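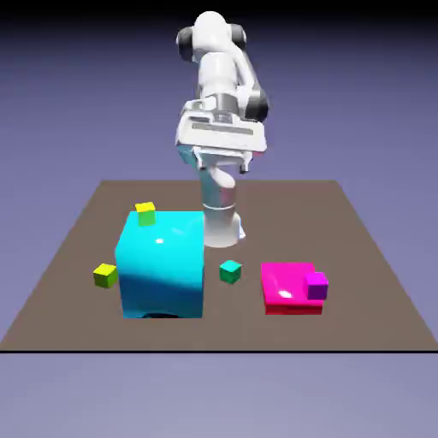

Section 3. Setting up the bench scale

The Zultex bench scale weighs parcels and loose goods up to 14 kg and can be used in a shop, packing room or kitchen. It gives a steady reading only when all four of its feet carry the load evenly. Choose the place for it before you unpack it. A flat top such as the brown one shown is what you need, without a raised edge or a join running under the feet. Slatted tables and folding tables are not suitable. The colour of the top makes no difference to the scale, although the black feet are easier to see and adjust on a lighter one.

3.1 Choosing a position

Keep the scale away from fans, open doors and heaters. Moving air pushes on the pan and the last figure on the display will keep changing. A position next to a fridge or a washing machine will cause the same fault when the motor runs.

Leave 300 mm clear behind the scale for the mains lead. The lead must not be pulled tight or pass under the pan.

3.2 Unpacking

1. Stand the carton upright and cut the tape along the top only.
2. Lift out the pan and put it to one side.
3. Lift the scale by its sides. Do not lift it by the display post.
4. Take out the card tray. It holds the mains adaptor, the level key and the bag of spare feet.
5. Turn the red transport screw under the scale anticlockwise until it comes free. Keep it with the carton.

CAUTION: Do not switch on or load the scale with the transport screw in place. The load cell can be bent by a weight of only a few kilograms, and this damage is not covered by the guarantee.

Note: Scales sent out before September have two transport screws. Both must be removed.

3.3 Levelling

1. Put the scale in its final position without the pan.
2. Look straight down at the bubble beside the display post.
3. Turn the two front feet with the level key until the bubble sits between the side marks.
4. Turn the back feet, both by the same amount, until the bubble is inside the ring.
5. Press gently on each corner in turn. If the scale rocks, lower the foot at that corner and check the bubble again.
6. Fit the pan. The lug on the underside goes towards the display.

Check the bubble whenever the scale has been moved, even along the same bench.

3.4 First use

1. Plug in the adaptor and press ON. All parts of the display light for three seconds.
2. Wait until the display shows 0.000. If it shows another figure, press ZERO with nothing on the pan.
3. Leave the scale switched on for 14 minutes before carrying out the test weighing.

If you weigh goods in a tray, place the tray on the pan and press TARE. The display returns to zero and the word NET appears. Lift the tray off and press TARE again to cancel.

3.5 Test weighing

Use the Gullov test weight supplied with the scale, or another weight you know to be correct. Handle it by the knob or with a dry cloth.

1. Place the weight in the middle of the pan and write down the reading.
2. Move it towards each corner and write down those readings as well.
3. Compare the five readings. They should agree to within 2 g.

If one corner reads low, go back to 3.3. If all five are wrong by the same amount, the scale needs calibrating. Turn to Section 6.

WARNING: A scale used to sell goods by weight must be verified before use. The test in this section does not replace verification.

3.6 Messages during setting up

Er 1: The pan is missing or there was a load on it at switch-on. Fit or clear the pan, then press ON again.
Er 4: Transport screw still fitted. Switch off and see 3.2.
LO: The adaptor is not supplying enough power. Use only the adaptor from the carton, part number 621.
- - - -: The load is too heavy. Remove it at once.

Spare feet are part number 179 and are sold in sets of four from the Lukcombe service desk. Have the serial number ready when you order. It is printed on the label under the pan.

Section 3 revised 18 May 2018. Text: Muthoni Ondieki. Checked: Thịnh Thân.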